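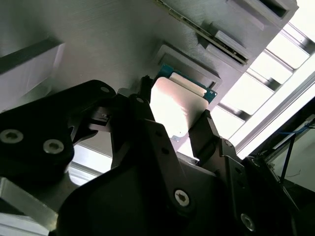

Gunhild Egilsson asks that the night rows be read first, and that no row be marked "pass" on the strength of a daytime visit. Her remark was sent back with the first draft and is applied below. Rows checked only in daylight are marked "open."

# Residential school security checklist: Gostine Girls' Secondary, Garo road

Inspector: Ngaio Kereama
Reviewer: Gunhild Egilsson
Visit: July, one day walk and one night walk (start 21:30)
Boarders on the roll at the time of the visit: 200

Result codes: **P** pass, **F** fail, **O** open, **N/A** not applicable. A fail marked with an asterisk must be closed before boarders return.

## 1. Night duty

| Ref | Check | Result |
|---|---|---|
| 1.1 | Night duty roster posted and matches staff on site | F |
| 1.2 | Guards at main gate and rear gate from dusk to first light | F* |
| 1.3 | Handover log signed at each shift change | P |
| 1.4 | Named adult sleeping in each dormitory block | P |
| 1.5 | Guard posts in sight or radio contact with each other | O |

**1.1** The roster in the office listed a staff member who moved to another school last term. The gate copy was correct. Replace the office copy and remove old sheets from the board.

**1.2** Main gate staffed. Rear gate unstaffed from the start of the night walk until 23:10, when the guard came back from the main gate. He had gone there to eat. Meals to be carried to the post.

**1.5** No line of sight between the two gates. Radio contact was made on the second call. See 4.2.

*Egilsson:* 1.2 was reported in the last inspection in nearly the same words. Please ask the principal for a written instruction to guards, signed and kept with the handover log.

*Kereama:* Requested. Not yet received.

## 2. Perimeter

| Ref | Check | Result |
|---|---|---|
| 2.1 | Wall or fence continuous, no gaps at ground level | F* |
| 2.2 | Brush cleared on both sides of the fence | P |
| 2.3 | Nothing stacked against the wall that can be climbed | F |
| 2.4 | Gates close fully and lock from inside | P |
| 2.5 | Perimeter lights working | O |
| 2.6 | Drainage openings barred | P |

**2.1** The block wall is sound on the road side. The east side is chain link for 86 meters, and the bottom wire has lifted in two places near the farm track. An adult can pass under either one. Peg down and add a ground rail. Wallner has quoted for extending the block wall. The repair should not wait for that work.

**2.3** Roofing sheets and old bed frames are stacked behind the kitchen to near the top of the wall. Move to the store.

**2.4** Both gates lock. The rear gate key was on a nail inside the guard hut, in reach of the window. Marked pass on the lock alone.

**2.5** All road-side lights came on. The east side could not be tested because the generator was shut down at 22:00 to save fuel. Retest with the generator running, then again on battery.

*Egilsson:* I would not give 2.4 a pass with the key stored like that. Split it into lock and key control next time. For this report, leave the result and carry the comment into the action list.

## 3. Dormitories

| Ref | Check | Result |
|---|---|---|
| 3.1 | Outer doors bolt from inside and open without a key | P |
| 3.2 | Second exit from each block, unlocked from inside | F* |
| 3.3 | Window bars fitted with an inside release on one window per room | F |
| 3.4 | Night headcount taken and recorded | P |
| 3.5 | Copy of the roll kept away from the school | F* |
| 3.6 | Torches or lamps in each block, charged | P |

**3.2** Block 4 has a second exit, but it was padlocked from outside. The matron said the lock was added after thefts last year. Replace with an inside bolt. The remaining blocks comply. This is also a fire item, and the fire inspector has been copied.

**3.3** Bars are fixed on all windows in every block. No releases. A ground-floor release should be fitted on the side facing the yard, away from the perimeter.

**3.4** Headcount taken at lights-out and at 05:30. Both entries were present for every night of the month checked. Names are recorded as well as totals, in ink.

**3.5** The only full roll is a bound book in the principal's office. If the office is burned or the book is taken, the school has no means of stating who was present. A copy with guardian phone numbers must be held off site and updated at the start of each term — the district education office has agreed to take it. The copy is to be sealed and not sent by open messaging groups.

*Egilsson:* Agree with the asterisk on 3.5. In past incidents elsewhere, families were given different figures for days while lists were put together from memory. Add a line on withdrawals. Girls who went home sick or were collected early need to come off the night list the same day.

*Kereama:* Added to action 5.

## 4. Alarm and communication

| Ref | Check | Result |
|---|---|---|
| 4.1 | Alarm can be sounded from each block | P |
| 4.2 | Radio to police post tested weekly | F |
| 4.3 | Emergency numbers current and posted | F |
| 4.4 | Backup means of contact if mobile network is down | O |
| 4.5 | Different signals for fire and for intruders | F* |

**4.1** Hand bells in all blocks, siren at the office. Siren heard clearly at the rear gate.

**4.2** The Totard base radio works. The test log has no entry for 3 weeks. The spare battery held a charge for the length of the night walk.

**4.3** Of the numbers on the card, the police post number rang through. The number for the area commander was out of service. New card to be printed and the old ones collected.

**4.4** The network is often off in this area, sometimes by order. The radio is the only other means. A runner arrangement with the village exists by word of mouth. Not tested.

**4.5** One signal is used for everything. Staff and students are trained to go out to the assembly field when they hear it. In an attack this would bring all boarders into the open beside the chain-link side. A separate signal is required, and the response to it must be drilled on its own.

*Egilsson:* 4.5 is the most serious finding in the report. List it first in the actions.

## 5. Travel and visitors

| Ref | Check | Result |
|---|---|---|
| 5.1 | Visitor book kept at main gate | P |
| 5.2 | Term-end travel in daylight only | P |
| 5.3 | Departure times not announced publicly | F |
| 5.4 | Drivers known to the school and recorded | P |
| 5.5 | School trips by road reviewed with police beforehand | N/A |

**5.3** The term-end departure time was written on a board facing the Garo road. Removed during the visit. Guardians should be told directly.

**5.5** No trips this term.

## Actions

1. Adopt a separate intruder signal and drill it (4.5). Principal. Before return.
2. Repair east fence at both lifted points (2.1). Works contractor. Before return.
3. Remove outside padlock, Block 4, and fit inside bolt (3.2). Before return.
4. Written instruction on rear gate cover, including meals (1.2). Principal. Before return.
5. Lodge off-site roll, with same-day withdrawals noted (3.5). Office clerk. Before return.
6. Move rear gate key to a locked box (2.4).
7. Clear stacked material behind kitchen (2.3).
8. Replace roster and number card (1.1, 4.3).
9. Resume weekly radio test with a signed log (4.2).
10. Price window releases (3.3).
11. Guardians to be told departure times directly (5.3).

Open rows 1.5, 2.5 and 4.4 to be rechecked after dark. Distribution is limited to the principal, the district education office and the police post. Section 2 is not to be copied further or posted on site.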